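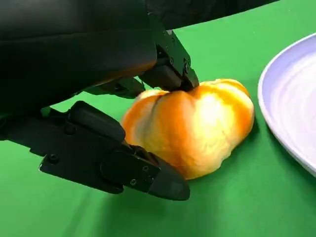

Preguntas frecuentes sobre la cesta de verdura de Prosta

¿Qué lleva la cesta?
Verdura de temporada de las fincas con las que trabajamos. La composición cambia cada semana y se publica en la web la tarde anterior al reparto. En verano predominan el tomate, el calabacín y el pimiento; a partir de octubre entran las calabazas, las coles y los puerros.

¿Qué tamaños hay?
2: la pequeña, para una o dos personas, y la familiar. Se puede cambiar de tamaño desde la cuenta, sin coste.

¿Puedo excluir algún producto?
Sí. En el apartado «Preferencias» puede marcar las verduras que no quiere recibir. Las sustituimos por otra de precio parecido. Los cambios hechos después de las 20 h se aplican a la entrega siguiente.

¿Cómo guardo los pimientos?
Enteros, sin lavar y en el cajón de la nevera. Una vez cortados, en un recipiente cerrado, y conviene gastarlos en pocos días. También se pueden asar, pelar y congelar en tiras.

¿Las calabazas pequeñas se comen?
Depende de la variedad. Las que se venden como decorativas van etiquetadas como tales y no se deben cocinar. Si la etiqueta se ha perdido, escríbanos antes de usarla. Una calabaza muy amarga se tira, aunque esté cocida.

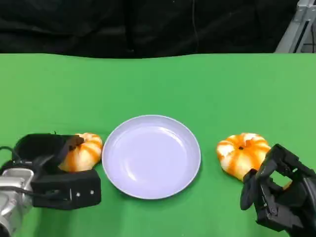

Minicalabaza rayada junto a un plato.

¿Dónde se recoge el pedido?
En el almacén de la calle Mohmand o en la tienda Zarley, en horario comercial. Guardamos las cestas hasta 60 horas. Pasado ese plazo se donan y no se devuelve el importe.

¿Hay reparto a domicilio?
Sí, dentro del municipio. Si no va a estar en casa, indique en las notas del pedido dónde dejamos la caja.

¿Tengo que devolver la caja?
Sí, plegada y limpia, en la siguiente entrega o en cualquier punto de recogida.

¿Puedo hacer una pausa en vacaciones?
Las que necesite, desde «Mis entregas». En agosto seguimos repartiendo.

Ha llegado algo en mal estado. ¿Qué hago?
Mande una foto desde el formulario de incidencias el mismo día de la entrega. Razia Naqvi, de atención al cliente, le abonará el producto en el pedido siguiente.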